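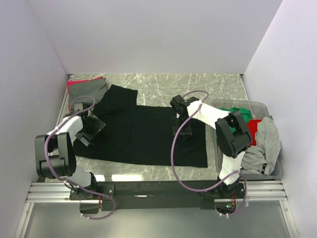

Packing for one bag

My sister-in-law's cousin got married in Clellholm in January, and the cheapest way of getting there allowed me one bag, to go under the seat in front, along with my feet. I have always thought of myself as a light packer. I based this on the fact that I own a small suitcase. The small suitcase was four centimetres too deep, a figure I learned at home with a tape measure and then confirmed at home with the same tape measure held slightly differently.

So I borrowed a rucksack from Haruna Ueda, who once did three weeks in it and came back with clean socks. She handed it over with the expression of someone lending a violin to a toddler.

My first attempt at packing contained, for two nights away: five tops, a hardback, a jumper for the cold, a second jumper in case the first one met with an accident, walking boots (for a wedding), and a full-size bottle of shampoo. The zip got as far as the corner and stopped there to think about it.

I then did what any adult would do and read advice on the internet for most of an evening. The internet is divided into rollers and folders. The rollers believe a rolled T-shirt takes up less room. The folders believe the rollers are fooling themselves, and that you want everything flat and stacked like paperwork. There is also a splinter group who wrap all their clothes round one another in a sort of cabbage, with the pants in the middle. I tried the cabbage. It was very impressive until I remembered I'd need the pants first.

In the end I folded the thick things, rolled the thin things and wore the heaviest coat I own, with the hardback in one pocket and my wash things in the other. At the airport I walked like a man smuggling a patio. The coat was free to bring on board. The coat was, by my kitchen scales, nearly half of what I took.

The flight landed at Zirkbridge, and from there it was the 74 bus, which stops everywhere, including one place that was just a gate. Tamara Ilie met me at the other end and asked where my luggage was. I'd been waiting all day for someone to ask me that. I'm afraid I gestured at the rucksack quite slowly.

The wedding was lovely. The bride's uncle, Manole, danced with everyone over seventy and then with a hat stand. I wore the shirt that had been rolled inside the jumper, and it had one crease, straight across the stomach, which I covered by holding a plate all night. There are worse plans. I had the dumplings three times.

What I didn't use: the second pair of trousers, the travel adaptor (wrong sort), a torch, and roughly 900 pages of hardback, still at chapter two. What I needed and hadn't packed: gloves, and a phone charger, which was on the kitchen table when I got home, plugged in and ready.

Haruna has her rucksack back. She looked inside it, found a dumpling wrapped in a napkin, and said she'd think about the spring.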